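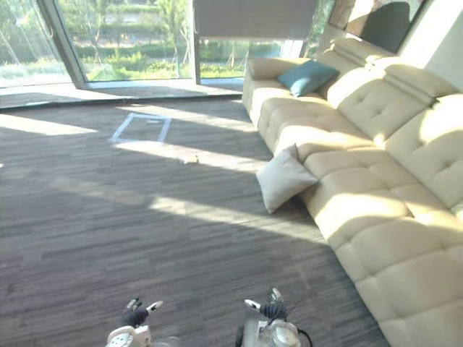 According to Dörte Wunderlich, I am sentimental about sitting down, and the proper place to be miserable about a late bus is on your feet. She wrote in after my last piece, the one where I moaned about the benches going from Wendt high street, and she made a fair few points that I've been chewing over ever since. A town isn't a lounge, she says. People who want to sit can go home and sit, or buy a coffee like everyone else.

Well, I've had a think, Dörte, and I still want the benches back!

It was February when they went. I came out of the chemist with my mum, who had just had her new hip seen to and was doing ever so well on it, and we turned left for the bench outside the old bank as we always do. Four bolts in the pavement and a square of cleaner stone. She laughed, then she looked a bit grey, and we ended up leaning on the window ledge of the phone shop until a lad came out and asked if we were waiting for a repair.

The council's line was that they were "under-used and attracting prolonged occupation". Read that again, because I had to. Either people weren't sitting on them or people were sitting on them too much, and I'd love to know how one bench manages both. What they mean, I think, is that the wrong sort were using them. Teenagers, mostly, and a couple of men who drink cider in the mornings and say hello to every dog that passes. I've been a teenager. I spent the best part of two summers on a bench in Druslow eating chips and going nowhere, and the worst thing I did to the public was sing.

Dörte's point about coffee is the one I keep coming back to. Yes, there are cafés. There's a lovely one by the library with proper cups. But a pot of tea and a scone is real money if you're doing it every time your knees give out, and it changes what you're doing as well. You've become a customer. You have to catch someone's eye, you have to keep a bit of tea in the bottom of the cup so you look unfinished (we all do it), and when the lunch crowd comes in you feel you ought to shift. On a bench you can just be there. You can eat a sandwich you made yourself.

She also says benches get filthy and cost a lot to look after. No argument, they do get filthy. So do pavements, and I haven't heard anyone suggest we take those up.

If you want to see it done properly, go over to Golstead on the number 46. I went with my sister and we walked from the station to the river, with her pushchair and my bad foot, and there was always another seat coming up before we'd started to grumble. Nothing fancy, just plain slatted things, some with arms to push yourself up on and some without so you can park a wheelchair alongside. We stopped three times. We also bought two pairs of sandals, a plant and an enormous amount of cheese, so if the traders of Wendt are reading, people who can rest stay out longer and spend more. I can't prove it with a chart, I can only show you the cheese.

What I don't want is the sort they've put in at the Druslow bus station. You'll know them if you've been - sloping metal perches at bottom height, made for leaning on for about 4 minutes before you slide off. They cost somebody money to design. Somebody sat down, in a chair I assume, and worked out the exact angle at which a tired person gives up.

I will give Dörte one thing. She wrote that when the bench outside her own front window went, she slept through the night, and I do believe her. I wouldn't fancy other people's conversations under my bedroom at one in the morning either. So move that one. Put it round the corner by the post office, where there's a street lamp and no bedrooms. I'd happily sign a letter about it with her.

But the one outside the bank never kept anybody up. My mum would like it back, please, and she isn't fussy about the colour.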